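Sala de oración de Donbridge

La sala de oración de Donbridge es un lugar de culto musulmán situado en el barrio de Nitis, en la parte baja de la ciudad de Donbridge, a pocos pasos del antiguo mercado de lanas. Quien la busca por primera vez suele pasar de largo, pues la fachada conserva el aire modesto del almacén que fue durante tanto tiempo -- dos ventanas altas, una puerta verde y un rótulo pequeño.

Historia

La comunidad empezó a reunirse en casas particulares y, más tarde, en un local prestado de la calle Okafor, donde en los meses de invierno se rezaba con el abrigo puesto, según recuerdan con cariño los fieles más antiguos. El edificio actual se compró tras una larga colecta entre familias, comerciantes y no pocos vecinos de otras confesiones, que reunió 1.917 donativos, muchos de ellos muy pequeños.

La solicitud de cambio de uso, presentada un mes de enero, abrió una discusión que ocupó a la ciudad durante 33 semanas. La asociación vecinal Flileck se opuso en un principio, preocupada sobre todo por el aparcamiento y el ruido a la salida de los rezos, mientras que la parroquia vecina escribió al ayuntamiento en favor del proyecto. Hubo también algunos pasquines anónimos de tono hostil, condenados por todos los grupos municipales. El permiso se concedió por fin con cuatro condiciones, entre ellas la de no instalar altavoces en el exterior y la de cerrar el patio a las diez de la noche, salvo en ramadán.

Edificio y actividades

La sala principal tiene cabida para casi 200 personas y ocupa toda la planta baja. En el piso de arriba hay una biblioteca, una cocina generosa y dos aulas, en las que se imparten clases de árabe y de lengua local para recién llegados, abiertas a cualquiera que quiera acercarse. La comida de ruptura del ayuno que se ofrece a todo el barrio se ha convertido, con los años, en una de las citas más queridas de Nitis, y hasta la propia Flileck, ya reconciliada con el proyecto, presta sus mesas y sus bancos.

Recepción 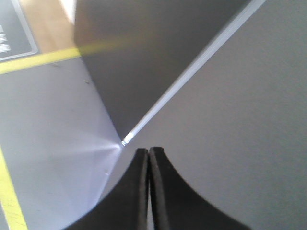

Duygu Polat sostuvo en el boletín del barrio que la discusión, con todo lo amarga que fue a ratos, había servido para que los vecinos se conocieran por fin, y que ella misma había cruzado más saludos en aquellos meses que en toda su vida anterior en Donbridge. Primo Gatti le respondió en el número siguiente con más reserva: a su juicio, el ayuntamiento tardó demasiado en condenar los pasquines, y esa tardanza todavía duele en algunas familias.

Las dos cartas se conservan en la biblioteca de la sala, que puede visitarse por las tardes fuera de las horas de rezo.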